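Maite Soler
February 17, 2021

Paper cones, then. A few people asked how I was getting on with the packing for the Skellow order, so I'm putting it all in one thread and you can mute me if sweets in paper aren't your thing.

The order is 200 cones of fudge pieces and toffee for a shop in Skellow. They want them in March. I said yes before I'd worked out what the cones would be made of, and I've been paying for that all week.

First go was brown kraft. It looks nice on a shelf and it folds like a fence panel. You get one good crease and after that it fights you. I made a small pile of them and every one had a gap at the point big enough to lose a piece of toffee through.

Second go was the Flultano paper, the thin glossy one. Rolls beautifully. Also unrolls beautifully, as soon as you put it down. Tape doesn't hold on it and glue shows through.

Third go was greaseproof. Fine for the fudge, no good for the look of the thing. Looks like a chip shop. I like a chip shop but the customer doesn't want one.
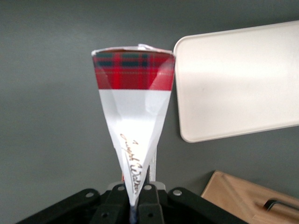 Cones live or die at the point. If the narrow end is pinched in tight, the rest will mostly look after itself, and you can be a bit rough with the middle. White paper creases if you so much as look at it, and I'd been fretting about that, but with a band of red tartan along the top your eye goes straight up there and the creases just look like folds. The gold writing down near the narrow end is a good idea too. I'd been planning to put our name right in the middle of the front, where it would have taken up all the room.

So that's the plan now. Plain white for the body, pattern at the top only, name small and low down. Not tartan, because we aren't a tartan sort of business. Probably a blue check.

Cutting: I start from a square and fold corner to corner, then roll from the left. If you roll from the right the seam ends up at the front. I'm right-handed so it may be the other way about for you.

Size: 215 mm along the side of the square. Smaller than that and the fudge sits proud of the top and picks up dust. Bigger and it looks half empty, and then people feel cheated even when the weight is the same.

Glue: a Beter glue stick, one stripe down the seam, nothing at the point. The point gets a twist and then a flat press under the edge of a ruler. Leave them lying on their seams for a bit before you fill them.

Someone asked about filling. Fudge first, toffee on top. The toffee is wrapped so it doesn't matter if it rubs against the rim. I tried it the other way round and the fudge went soft at the edges in the warm kitchen.

Paper is coming from Kushwaha, 600 sheets, which is far more than I need - but the price for the smaller pack was nearly the same, and I know I'll spoil a fair few getting my hand in.

Still haven't settled on how to close the tops. Folding them over hides the pattern. Leaving them open is asking for trouble in the van. Might stand them in a deep box with a sheet of tissue over the lot.

If anyone has a spare deep box, preferably 2, I'm in most mornings.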